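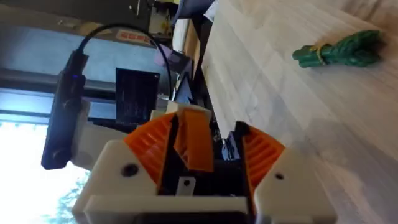

Orange fingers and white brackets.

Tue 17 February

I have been to the second rehearsal of the amateur orchestra in Baltine, and I want to write about it before I forget how it felt. Until this winter I had played the viola only alone at home, or with my teacher, who is patient and plays the other part so clearly that I can hold on to it. An orchestra is a very different thing. At home, when I lose my place, the music waits for me.

We rehearse in the upper hall of the Bruson building, which used to be a dance school. The floor is beautiful and the sound is terrible. Everything the brass plays goes up to the ceiling and comes down on the violas. There are 5 of us in the section, and I sit at the last desk, alone, with a stand that slowly sinks during the slow movements. I have learned to lift it with my knee.

The program for April is a Haydn symphony, a set of dances, and an overture which I will not name because I play it so badly. The Haydn I love. For almost 20 years I listened to this symphony in the kitchen, and I believed that I knew it. But I knew the tune. I did not know that under the tune there is someone who plays the same note again and again and then, for two measures, has something wonderful, and then goes back to the same note. That someone is now me. When my two measures came last week I was so happy that I played them too loud, and the conductor looked in our direction. He was smiling, I think.

The most difficult thing for me is counting rests. In my language we say the names of the numbers in another rhythm than in English, and the rehearsal is in English, so I start to count in one language and change to the other somewhere in the middle. After a long rest I am often one measure early. I tried to write small signs in my part, for example "oboe" with an arrow, and this helps more than counting. The woman at the desk before me writes nothing at all and is always right.

I also had to buy new strings. My old ones were from the time when I rented the instrument, and my teacher said they sounded like a cupboard. I went to Kemer, the small shop near the river, and asked for something warm but not too expensive. They let me try a bow too, which was a mistake, because now I think about that bow every day. It weighs almost nothing in the hand and it starts the note before you have decided to start it. I did not buy it. I put it back in its tube and I went home by bus.

Now the practical part, for those who wrote to me after my last post. Yes, you can join without an audition if you play viola, double bass or bassoon. For the violins there is a waiting list. You pay for the season and you bring your own stand if you do not want the sinking one. The notes are sent as files, but please print them large. I printed mine too small and I spent the first evening with my nose in the second page.

My plan until the next rehearsal is to practice the overture slowly, from letter F, where the key changes and my fingers do not believe it. I do it with the metronome, each day a little faster. Yesterday it was clean at the slow speed and very ugly at the next one.

On Saturday I will go to hear the string quartet at the Eichhorn library, mostly to look at the violist. I want to see what she does with her left elbow. If some of you are there, come and say hello, I will be in the 6th row because it is next to the heater.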